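How I Pack Dishes for Mailing

I sell secondhand plates and bowls out of my spare room in Nirkdale, and I've sent off roughly 2,000 parcels by now. My early ones were a mess (sorry to whoever bought that blue gravy boat!), so this is the way I do it these days.

Step 1: Pick the box

Go bigger than you think. I want 2 inches of space on every side of the dish, and I only use boxes with crisp corners and no soft spots. Fold it up and tape the bottom seam before anything goes in.

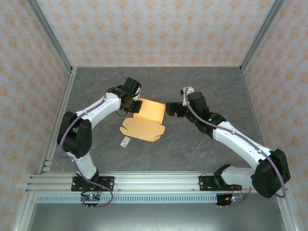
Step 2: Wrap each piece

Every plate gets its own wrapping, even the cheap ones. I lay it on a stack of plain packing paper, pull the corners in over the middle and tape them down. Bowls get a wad of paper inside first. Then I stand the plates on edge, like records - they take a knock much better that way than lying flat.

Step 3: Fill and close

Crumple more paper than seems sensible and push it into the gaps, corners too. Close the flaps and give the whole thing a gentle shake. If you hear or feel anything slide, open it up and add more.

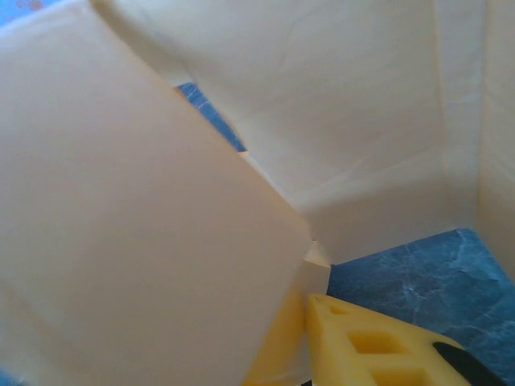
Can I use newspaper for the wrapping?

I'd keep it for filling the gaps. The ink rubs off on pale glazes, and I once spent a whole Wednesday evening scrubbing gray smudges off a set of 4 Posar saucers. Plain paper goes against the dish, newspaper goes around that.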